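Stirkwood Household Wording List: data card

Last changed: 8 March 2019
Kept by: Ching-wen Chiu
Rows: 849
Licence: free to use, name the source

What it is

A list of everyday words for kitchen and table things, as written down by people in 154 homes. Each row has the word, a plain gloss, the age band of the writer, and the colour term used if there was one. The forms were collected in August and typed up by hand.

What it probably isn't

I've seen this list cited as a survey of Canadian English. I wouldn't. The homes were found through notices in two libraries, and people who answer library notices tend to like words. The MacKinnon list has the same fault and says less about it.

Known trouble

"Cup" and "mug" are the worst. Some writers use one for both, some split them by handle, and 11 rows give both words with a slash. I left the slashes in. The colour column is no better: yellow, mustard, gold and amber were never defined on the form, so treat them as four spellings of a shrug.

Mugs on wood: 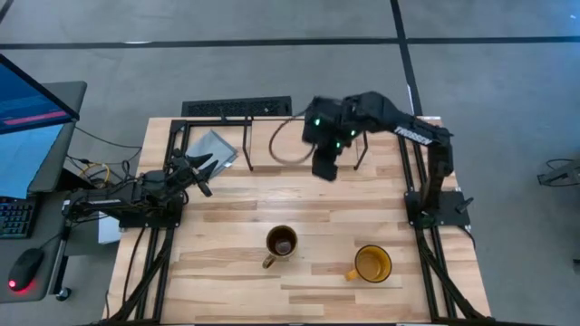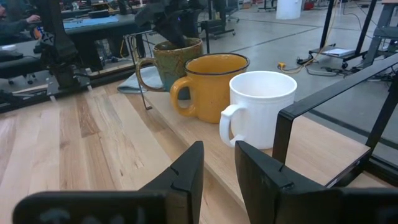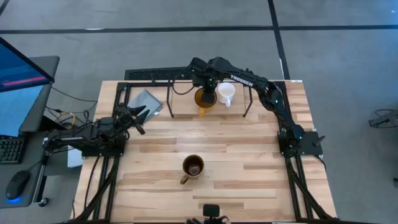 Mei-kuen Ko wrote back that the slashes should be split into separate rows, as Cenditer does, and that leaving them in makes every word count wrong. She also doubts the age bands, which she says were filled in by whoever held the pen. I agree on the second point. On the first, splitting them would invent an answer the writer didn't give.

Columns

word: as spelled on the form
gloss: mine, so argue with it
age_band: see the doubt just raised
colour: free text, often blank
form_no: links rows from one home

Checks

Pin-yu Yang retyped 50 rows from the paper forms. Most of the mismatches were in the gloss. I haven't had the rest checked, and I'd want that done before trusting any percentage drawn from this file.

Corrections go to Ching-wen Chiu, with the form number please.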